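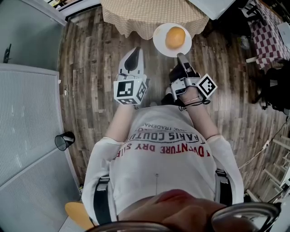 Mekik Check Tablecloth, Beige and Cream: Review After a Season of Use

Last updated: January

I bought the Mekik check tablecloth to replace a plain white one that had picked up too many coffee rings. It gets used for breakfast and most dinners, and it has been through the washing machine 20 times.

The pattern is a small check in beige and cream, woven in. I prefer this to a printed check, which on my last cloth faded along the table edge first. The colors are quiet and go with white plates and with our floorboards, which are a mix of brown, gray and tan. Crumbs don't show much. Tomato sauce does.

Fit and drape

Mekik sells the cloth in three sizes and I took the middle one. It leaves a decent drop on all sides of our table. The fabric is soft, so it hangs in folds and the hem goes wavy. If you want a crisp, flat edge you will need to starch it or buy something heavier. I tried clips for a week and took them off again.

The softness matters more when you set a plate close to the edge. On a slippery cloth a light plate with one roll on it will slide if someone brushes past. On this one it mostly stays where it was put. The cloth itself can shift on a polished tabletop, and I ended up putting a thin felt pad under it.

Washing

The label says warm wash and line dry. Mine shrank slightly the first time and has held its size after that. It comes out creased. Ironing takes 8 minutes if it is still damp and a good deal longer if it isn't.

Stains so far: coffee came out, orange juice came out, turmeric left a faint yellow mark that I have stopped trying to remove.

Compared with the others

The Witbridge linen cloth is heavier and hangs straighter, but it costs almost twice as much and wrinkles worse. The Lanz wipe-clean cloth is the practical choice with small children. It feels like plastic because it is coated.

Would I buy it again? Yes, in the same size. One corner of the hem has a loose thread, which I trimmed.

Doaa Kamel

Comments (3)

petra_w: Does it come in a round version? Our table is a 50 inch round.

Doaa Kamel: Only rectangular when I ordered.

hollis: Mine shrank more than slightly. I'd go one size up if you use a dryer.

Related reviews
Witbridge Linen Tablecloth
Lanz Wipe-Clean Table Cover
Fundimano Dinner Plates, Set of Four
Felt Table Pads Compared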